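Kit de muñeca Tratik para grabar demostraciones

Inicio / Captura de datos / Kits de muñeca / Tratik

Referencia: TRK-M
Disponibilidad: bajo pedido
Fabricado en nuestro taller de Carrasco

Empecé a montar el Tratik para mí, no para venderlo. Llevaba meses grabando demostraciones para entrenar una política de manipulación y me pasaba más tiempo recolocando la cámara que moviendo el brazo. Un tornillo flojo, un cable que tira, y adiós a la tarde entera, porque lo grabado por la mañana ya no cuadraba con lo de después (quien haya tenido que tirar un lote completo sabe de qué hablo). Al final hice una pieza que fija cámara y pinza como un solo bloque, y de ahí salió todo lo demás.

Qué trae la caja

Soporte de muñeca con cámara pequeña ya fijada
Pinza de dos dedos, en negro
Juego de dedos finos de repuesto
Cable de datos con alivio de tirón
Pedal para marcar inicio y fin de episodio
Licencia de Evanska, el programa de grabación

Peso del conjunto montado: 358 gramos
Apertura máxima de los dedos: 70 mm
Longitud de los dedos finos: 100 mm

El pedal parece una tontería y es lo que más uso. Pisas, haces la tarea, vuelves a pisar y el episodio queda cerrado con su vídeo, las posiciones del brazo y la apertura de la pinza, todo con el mismo reloj. Si la toma ha salido mal, pisada larga y queda marcada como fallo. ¡No la borres! A mí los fallos me han servido muchísimo para entrenar el detector de errores, y me arrepiento de haber tirado los primeros.

Evanska guarda hasta 2.000 episodios por proyecto sin que el visor se arrastre. Por encima de eso conviene partir el proyecto en dos, que es lo que hago yo: uno para aproximaciones y otro para contacto. La exportación sale en carpetas normales, con un archivo de texto por episodio, así que lo puedes leer con lo que tengas a mano.

En qué lo estoy usando

Ahora mismo estoy con el conjunto Brirkavau, que va de desmontar ordenadores viejos. Es un trabajo agradecido para enseñar a un brazo porque hay de todo: palancas, pestañas, conectores, tornillos, cables que estorban. Y cada placa es distinta a la anterior, de modo que el modelo no puede aprenderse las posiciones de memoria.
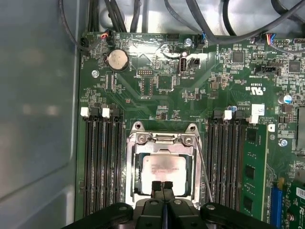

Las demostraciones de zócalo son las que más me cuesta grabar bien, y por ellas cambié los dedos anchos por los finos. Con la cámara en la muñeca ves las dos puntas y el procesador a la vez, aunque los dedos te tapen la parte baja, y también la palanca metálica que baja en diagonal hacia las ranuras de memoria. Para mí eso vale más que una vista general preciosa desde el techo. Ojo con los reflejos del marco plateado: fija la exposición a mano antes de empezar la sesión, que en automático te cambia el brillo a media toma.

Compatibilidad y pedidos

La brida estándar encaja en la mayoría de brazos ligeros de mesa. Si el tuyo lleva un patrón de taladros raro, mándame el plano y te digo si hace falta adaptador (se cobra aparte, lo siento). El cable sale por la izquierda; por la derecha también puedo, pero avísame al hacer el pedido.

Los dedos son consumible y no entran en la garantía. El soporte, la cámara y el pedal sí.

Ficha revisada: 2019-07-05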